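Progress report, February 2023
Potcombe shared workshop: home-built arm for bathroom cleaning
Prepared by Lurdes Magalhães for the Baptista small grants program

Work since November has gone into the simulator and the wrist. The shoulder and elbow are assembled and bolted to the bench plate. Aníbal Henriques rewound the cable run twice after the first routing pinched at full reach. The wrist printed badly in the first material and is being redone.
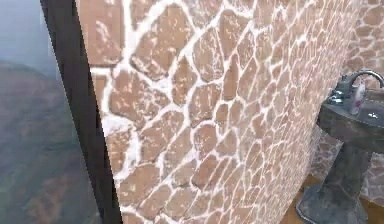 Simulation is now the main place we test motion before anything runs on the bench. Celeste Calado set up the practice rooms and a script that starts the arm from a new position each time. We have logged 1,000 runs, with 154 ending in a collision. The stone bathroom is the hardest room so far. The gooseneck faucet arches over the basin, and the planner tends to treat the space under it as free. The small bottle between the handles and the spout leaves little room for the wrist to turn. We have added a slower approach for the back of the rim.

Spending is at 60 percent of the grant. The largest item was the motor set. The replacement Skasix driver board took 14 days to arrive, and bench testing stopped for that time.

Next steps are to fit the new wrist, repeat the rim path on the bench at low speed, and have Aurora Serrano check the emergency stop wiring. We ask to move the unspent travel money to printing material.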